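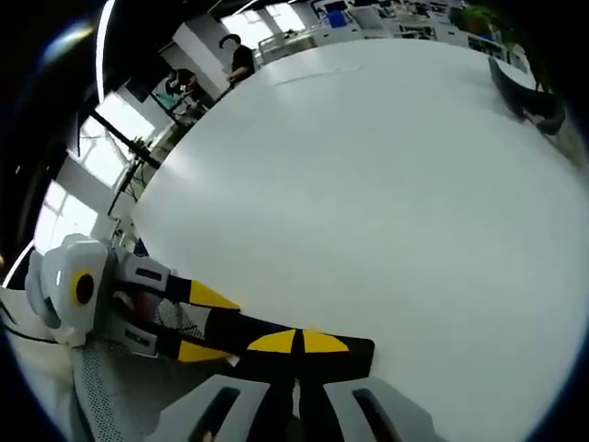 2023-05-19, sourdough log, batch 18

Starter fed at six, doubled by half past ten. Smell mild, slightly sour, no acetone. The jar by the window still runs ahead of the one in the pantry, so I have stopped using the pantry jar for anything but backup.

Flour is the last of the Brudalar bread flour with 20 percent whole rye. Water at 72 percent. Salt at 2 percent, added after the first rest. The February batches were all at 75 and spread too much on the stone, and I should have dropped the water sooner than I did. Areti Makris told me so at the time and I wrote it down and then ignored it.

Mixed by hand, rest of 30 minutes, salt in, four folds at half-hour spacing. The dough was slack at the second fold and firm at the fourth. Kitchen warmer than last week. I cut bulk short when the side of the tub showed a rise of a bit more than half. The book says to wait for three quarters, but its author evidently has a colder kitchen.

Shaping went badly on the first loaf. Too much flour on the board, seam would not close, had to flip it and start again. Second loaf fine. Both into the Spanos baskets with rice flour and into the fridge until evening.

Phoned Borislav Kos about the oven. He thinks the lower element is weak and that the dial reads high. I put the thermometer on the middle rack and got 18 degrees under the setting after a long preheat, so he is probably right about the dial. The element I can't judge. He can come when he is back from Grerkley. Until then I set it high and check.

Baked the second loaf first, lid on for 20 minutes, then off until the crust was dark. Good ear, bottom pale. Moved the stone down one rack for the first loaf and the bottom was better, though the shape was as poor as expected – flat on one side, with a large hole under the crust where the seam was.

Crumb on the good loaf fairly even, a little tight near the base. Taste more sour than batch 17. Gave half to Styliani Kalogeropoulos, who wants less rye.

To change next time: 15 percent rye, less flour on the board, stone stays on the low rack. Order flour. Bredix has the 10 kilo sack but charges for delivery, so ask Iraklis Psarras if he wants to split one.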